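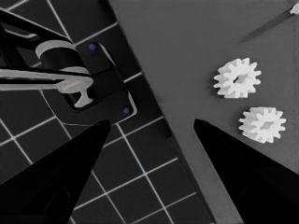
No. 52

The wrist view in sim now comes from the same camera model the controller uses, so I spent Wednesday evening on the gear detector. Two white spur gears flat on a gray tabletop should be easy. They are, until the planner asks which one it is looking at.

The upper gear is only slightly larger than the lower one. My old classifier used outline area, and the soft shadows on the lower-left side of each gear were leaking into the mask. I replaced it with a circle fit on the bore and a tooth-tip radius measured from that center. Over 400 rendered poses the swaps went from 30 to zero. Real lighting will be less kind.

The fixture plate is a separate problem. I take its yaw from the two blue dots, which are the only saturated pixels in view, so a plain hue threshold is enough. The mat grid would give an angle too, but it repeats every 90 degrees and the mat is free to rotate relative to the plate. I use it only as a sanity check.

Planner changes are small:

- approach pose is computed from the bore center, not the mask centroid
- fingers stay open until the pose estimate settles
- replanning is capped at about 10 Hz – Tomás Tierney wanted it faster, but the Ledholm solver starts dropping warm starts above that

Still open: the neighboring gear is missing from the collision set during approach. Nattawut Ratanaporn has a branch for it, and I'll merge that before touching insertion.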